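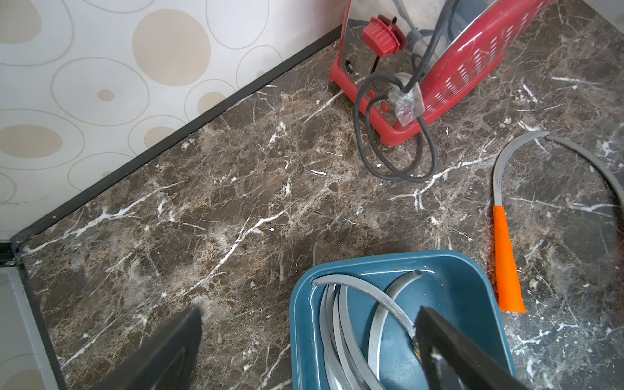 Right wrist camera, Prireck cell. One finger over the blue basin, red appliance at the back.

Search posts Enter keyword Go

1/ We had a fault on the Prireck cell that I want to write up, because other people run the same controller setup. The right gripper closed without a new command while an operator had a hand inside the enclosure. Minor pinch, no broken skin. It should not have been possible.

2/ Setup: two arms on one rail, a wrist camera on each, Filali parallel grippers. Niro is our control software and sends the position targets. The job is picking things out of a basin and laying them on the marble. Long handles, flexible parts, a lot of tangling.

3/ When a pick snags, the operator hits pause, reaches in, frees the part and hits resume. We had been doing it that way for months. Pause held the arm joints. Everyone on the team, me included, assumed it held the grippers too.
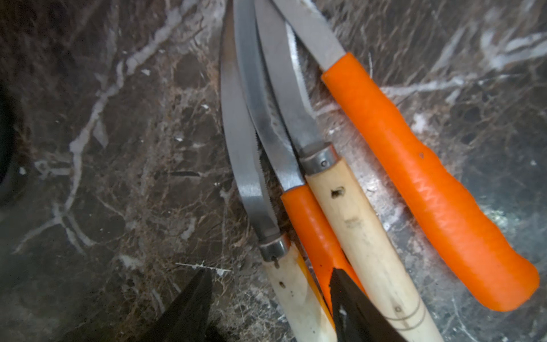

4/ Handles lying this close together are where most of our pauses come from. There is orange next to cream, and one finger covers parts of both. Niro picks a target and closes. If the grip reading looks wrong it opens and tries again, and that retry is what caught us.

5/ The retry runs on a timer inside the gripper driver. It does not ask the arm controller whether the cell is paused. If you pause between "open" and "try again," the arm stays put and the fingers still close.

6/ The log shows the pause accepted and the close command going out 280 ms later. The operator was already reaching in. Grip force was set to 60 percent. At full force this would have been a different post.

7/ The operator hit the e-stop with the other hand. That cut power to the arms, but the gripper held its last position, as designed, so we had to back the fingers off by hand. Add that to the list of things we had not practiced. 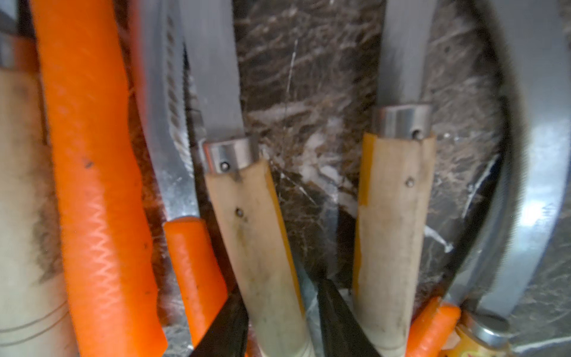
PRUTCOMBE, 23 September 2022. Update after a day of testing. We repeated the fault on both arms with nobody's hands in the cell. It is easy to trigger if you pause during a retry. A crowded spot like this one, with the fingers down in the gap between handles, gets you there quickly.

8/ First fix: pause now cancels the retry timer and blocks every gripper command until resume. Second fix: resume needs the enclosure clear and a separate confirm at the panel. The panel confirm is annoying. It stays.

9/ We also looked at slowing the retry down. I don't count that as a fix. A longer timer only moves the moment when the fingers close.

10/ New rule for operators: pause is not permission to reach in. Use the e-stop first, then look at the fingers, then use the hook tool. Hands only if the gripper is open and its supply is off.
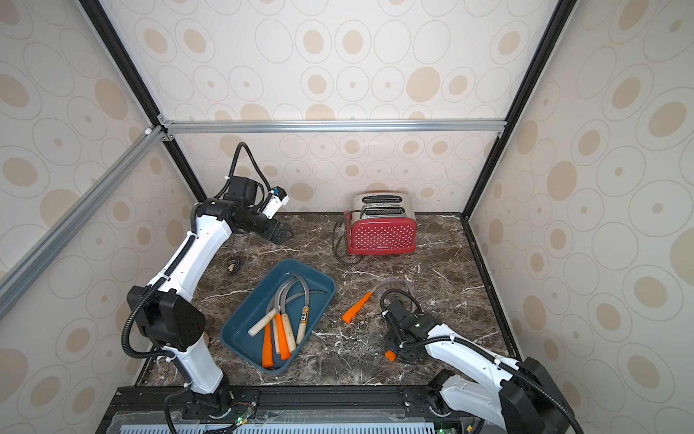 Fixed camera. Left gripper open, right one closed on an orange handle.

11/ One thing I missed for too long is the green lights. Two of them are near the arm bases and another is on top of the right wrist. People read green as "safe to touch." On our cell it means powered. We are putting a label at the front edge.

12/ Filali has our logs and the steps to reproduce. If you use their driver with your own pause logic, check whether your retry timer survives a pause. Test it on a piece of foam.

13/ Still open: the gripper holding position after e-stop. Dropping the part would be fine for what we handle, but it might not be for you. We plan to try a manual release in October and I will add to this thread when we have results.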